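Section 6: Hanging Things Up

You have a standing rack. If you don't, go back to Section 5, where it is still lying in the carton in pieces, and come back when the two have been reconciled.

This section covers loading the Skirkoteo drying rack with hangers and cloths. Most people skip it on the grounds that they already know how to hang up a towel. Most of the letters we receive are from those people.

Before you start

Put the rack where it is going to live. It can be moved when loaded, in the same sense that a wedding cake can be moved. Leave a hand's width between the posts and the wall, and more if the wall has wallpaper you are fond of.

Check that all the feet are touching the floor. If one is hovering, turn the rack a little until it settles. Folded cardboard under a foot works for an afternoon and then it doesn't.

Push each rod firmly into its round connector. You should feel it seat. If you feel nothing, pull it out, check that no packing film is stuck inside, and try again. Do not use a mallet. The rack does not come with a mallet, and this was deliberate.

CAUTION: Never test the rods by leaning on them. They are rated for laundry, and you are not laundry.

Loading the rack

1. Shake everything out first. A cloth that goes up in a ball dries in a ball, and you will meet the damp middle of it later in a drawer.

2. Start with the heavy pieces. Fold large towels and dark cottons over a rod so that equal lengths hang on both sides. If one side is longer, the whole thing will slide off during the night with a noise like someone falling downstairs.

3. Keep dark things away from pale things until you know which of them run. Navy is the usual culprit. Orange has also been known to travel.

4. Put the empty hangers on next, before the lighter cloths. Any slim plastic hanger will do, and they don't have to match. The Grunlow ones sold with the larger rack are fine, and so are the odd ones that breed in the back of your closet.

5. Turn all the hooks to face the same way. You will be tempted to leave this one out. Then you will try to take off a single hanger and get three, plus a sock.

6. Slide the hangers along until there are gaps between them, edge-on to you, with the notches clear of each other. Notches catch on the neighboring hanger if you let them touch. When you want to move just one, take it by its narrow part and keep it upright. Pulling from a wide corner swings the other end into whatever is hanging behind.

An orange cloth behind a pale hanger, with a pink one and a beige one alongside, is a fair picture of ordinary loading: different colors, slim shapes, and dark blue fabric off to the left minding its own business. Look also at the silver rod on the right and the white round connector where it meets the post. That joint is the one to check first whenever the rack starts to feel loose.
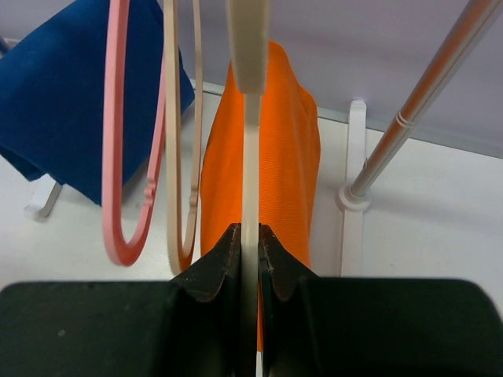 7. Hang the light cloths last. Give each one its own stretch of rod or its own hanger. Two thin cloths on one hanger take longer to dry than two on two hangers, a result our tester Valbona Nedeljković obtained in her own bathroom and has mentioned at every meeting afterward.

NOTE: If you run out of rod, you have run out of rack. Draping things over the tops of the posts is not covered by the guarantee or by good sense.

Taking things down

Work in reverse. Light cloths come off first, then hangers, then the heavy pieces. Going the other way leaves the weight up high and the rack will let you know about it.

Lift each hanger up off the rod before you bring it toward you. Dragging it sideways scrapes the finish and makes a sound that dogs dislike.

Feel the seams and hems before folding. They are the last to dry and the first to smell.

Small troubles and what to do about them

The hangers all slide to one end. Your floor slopes. Turn the rack around and they will slide to the other end, which may suit you better. If not, wrap a narrow band around the rod where you want them to stop.

The rod twists in its connector. Unload that rod, pull it out, wipe both parts dry, and push it back in. If it still twists, order part 1762 and stop using that rod in the meantime. A rubber band is a popular substitute, and we have a box of snapped ones that customers kindly mailed in.

A cloth has dried with a sharp crease down the middle. It was folded over the rod the whole time. Shift it a few inches halfway through drying, or learn to like the crease.

There are marks on the fabric from a hanger. Wipe the hanger with a damp cloth and a little dish soap. Colored plastic picks up more grime than you would think, and white plastic shows you exactly how much.

The rack wobbles when someone walks past. Check the feet, then the connectors, then who is walking past.

Care

Wipe the rods and posts with a soft cloth every month or so. Skip the bleach and the scouring powder. Anything you wouldn't use on a good plate shouldn't go on the rack either.

If you own the earlier Alva model, the rods look the same but are nearly an inch shorter. They will go into a Skirkoteo connector on one side and fall out of the other. Please keep the two sets apart.

Folding the rack away is covered in Section 7. Take everything off it before you turn the page.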